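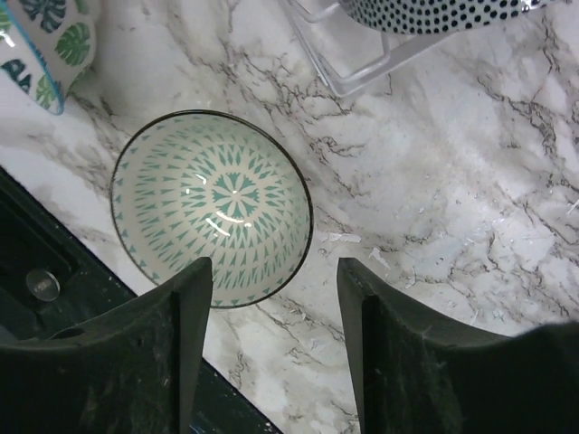

Innen Stern, am Rand ein dunkler Ring: die kleine mit dem blaugrünen Muster.

Vier Schüsseln, vier Muster, kein Service. Und jedes Mal, wenn ich so etwas auf einer Arbeitsplatte stehen sehe, bin ich erleichtert. Wirklich. Ich komme aus einem Haushalt, in dem alles zusammenpassen musste, zwölf Teller gleich, zwölf Schälchen gleich, und wehe, eins bekam einen Sprung. Dann wurde nachbestellt. Oder das ganze Ding wanderte in den Keller, weil elf ja keine Zahl ist.

Meine These, schnell hingeschrieben, der Reis kocht schon: Das einheitliche Service gehört abgeschafft. Zumindest im Alltag. Für Hochzeiten meinetwegen, da soll jeder machen, was er will.

Vor zwei Jahren habe ich mir noch eins gekauft. Pever, Serie Morkutstead, 27 Teile, alles grau. Schön im Laden, im Schrank auch. Auf dem Tisch dann - Kantine. 200 Euro dafür, dass die Suppe aussieht wie der Nachtisch und der Nachtisch wie das Porridge von gestern. Nach einem halben Jahr hab ich den Karton weitergegeben und nur die Platte behalten, die ist praktisch.

Lok-yiu Kan, mit der ich mir im Studium eine Küche geteilt habe, hatte es von Anfang an richtig gemacht. Jede Schale einzeln gekauft. Man weiß beim Tischdecken sofort, welche man will, und es gibt Streit um die schönste, was ja heißt, dass überhaupt jemand hinschaut. Ihr Regal war ein einziges Durcheinander, beim Stapeln wackelte es gewaltig. Egal.

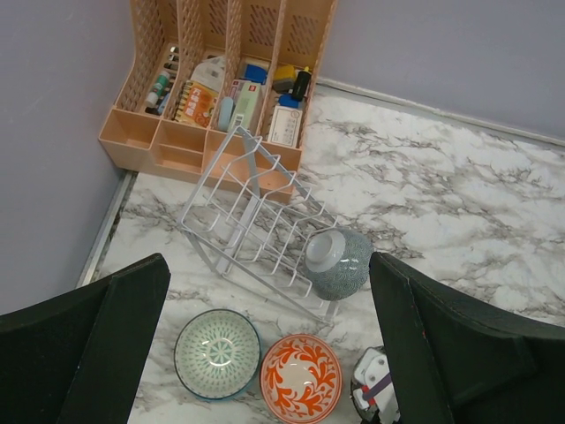
Der übliche Einwand kommt von der praktischen Seite: Ungleiches stapelt sich schlecht, braucht mehr Platz, steht komisch im Abtropfgitter. Stimmt alles. Aber wer hat denn bitte so viele Schüsseln gleichzeitig in Gebrauch, dass das zum Problem wird? In einer normalen Küche sind es eine Handvoll. Die stellt man nebeneinander hin und fertig. Der Ablagekram in der Ecke nimmt bei den meisten mehr Platz weg als das Geschirr, darüber regt sich auch keiner auf.

Zweiter Einwand: unruhig. Muster neben Muster, das beißt sich. Finde ich nicht. Weißer Grund, kräftige Farbe drauf, das verträgt sich fast immer. Schwierig wirds erst, wenn man anfängt, es "gewollt bunt" zu kaufen, also diese fertigen Mix-Sets, wie Tudose sie jetzt für 60 Euro anbietet. Sechs verschiedene Schalen, vom selben Designer aufeinander abgestimt. Das ist wieder ein Service, nur verkleidet.
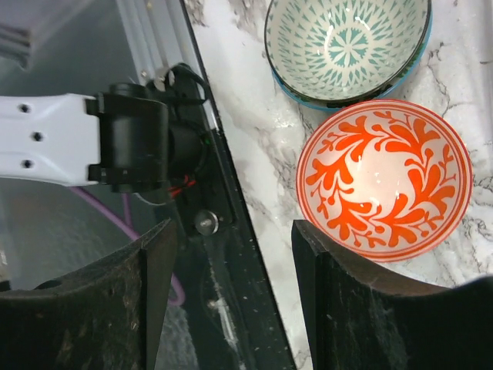
Rotorange Ranken neben blaugrünem Stern. Geht doch.

Also einzeln kaufen. Flohmarkt, Restekiste, im Urlaub mal eine. In Testholm war im Juni so ein Hofverkauf, da hätte ich fast eine mit Fischen mitgenommen und ärgere mich immer noch, das ich es gelassen habe. Wenn eine kaputt geht: traurig, klar, aber die Lücke ist dann eben eine Lücke und kein Loch in der Serie. Und die nächste darf wieder ganz anders aussehen.

So, der Reis ist fertig. Ich nehme heute die grüne.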